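Review: the Horgan celebrity news app, paid version

I have paid for Horgan since last December, when the free version started holding back the longer interviews. It is a celebrity news app, made by a small firm called Dedix, and it gathers red carpet reports, court filings, divorces, baby names and television casting into one feed. I read that sort of thing on the train and don't feel bad about it.

The main screen is easy to follow. Stories are grouped by person, so when an actor splits from a co-star you get the first report, the denial and the statement from the publicist in the order they came out. You can follow up to 70 people. I follow fewer than that, mostly soap actors and two bands who fell out with each other.

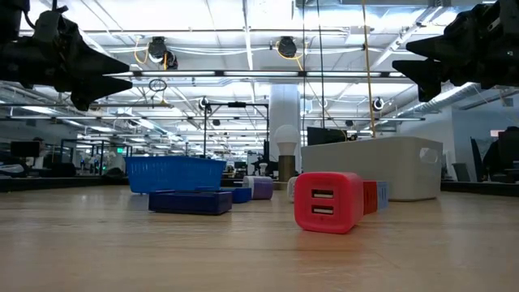 Alerts are the weak point. With everything switched on, my phone buzzed all through an awards night and then again for the outfits the morning after. It also got through the battery, and I ended up at the table beside a red charger with two USB ports, one above the other, reading about a seating row with the phone plugged in. After that I turned off everything except "confirmed news", and it has behaved much better. The setting is hidden under Account, three menus down, and should be on the first page.

The writing is mixed. Ragnvald Dalen's weekly column on famous families is the best thing in the app. He checks dates, he says when a story comes from one source only, and his long piece on the Prarncombe sisters and their television contract was fair to both of them. The unsigned pieces are thinner. Several are one social media post stretched over six paragraphs, with a headline that promises a feud and a text that describes a late reply. 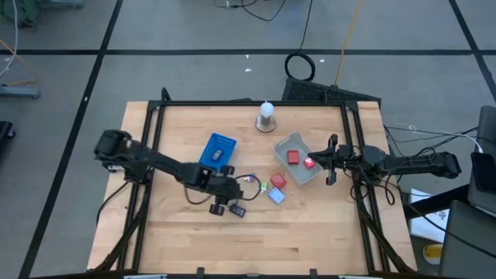 Corrections are handled well, though. If a report turns out wrong, the old version stays up with a note at the top, and anyone who opened it gets a short message. I have had three of those this year. Zolon, which I used before, simply deleted the story and carried on.

Search could be better. It goes back 3000 stories and then stops, so an old engagement or a cancelled tour may not show up at all. Spelling has to be exact too.

I will renew for another year, mainly for the column and the corrections. If you only want headlines, the free version is enough – just change the alerts on the first day.

Reviewed 28 Nov 2023. Score: 6 out of 10.

Contact us | Copyright and terms | Back to top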